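Apprendre l'alphabet à la maison, vite fait

Matériel : des lettres en bois, une table, 10 minutes. Pas plus, après ils décrochent.

1. Choisir 4 lettres
Celles du prénom d'abord. Dire le son, pas le nom — « mmm », pas « emme ».

2. Cacher, retrouver
On en retire 2, l'enfant cherche lesquels manque. Inverser les rôles.

3. Tout mélanger
Étaler les cubes, demander un son au hasard. Si ça bloque, retour étape 1.

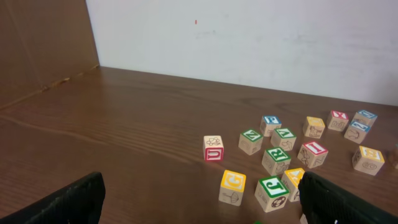 4. Écrire
Au doigt dans la semoule, puis crayon. Majuscules d'abbord.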